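Ergänzungswahl in Gromier

Die Ergänzungswahl in Gromier war eine Wahl für einen einzelnen Sitz im Regionalrat von Marno. Sie wurde an einem Donnerstag im November abgehalten, nachdem der bisherige Inhaber sein Mandat niedergelegt hatte. Der Wahlkreis umfasst die Stadt Gromier und die Siedlung Velletti, welche früher eine eigene Gemeinde war.

Wahlkampf

Im Mittelpunkt des Wahlkampfes stand die Schließung des Bahnhofs Velletti. Die Liste Freies Marno forderte dessen Erhalt, die Bürgerunion wollte die Strecke durch eine Buslinie ersetzen. Ein weiteres Thema waren die Gebühren für die Abfallabfuhr, die im Vorjahr erhöht worden sind.

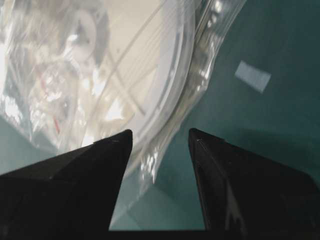
Ergebnis

Die Liste Freies Marno gewann den Sitz mit 2711 Stimmen. Auf die Bürgerunion entfielen 1755 Stimmen, auf die Unabhängigen 780. Weitere 50 Stimmzettel waren ungültig. Die Bürgerunion hatte den Sitz zuvor in drei Wahlen nacheinander gehalten.

Folgen

Durch das Ergebnis verlor die Bürgerunion ihre Mehrheit im Regionalrat. Der Beschluss über die Bahnstrecke wurde auf die nächste Sitzungsperiode verschoben.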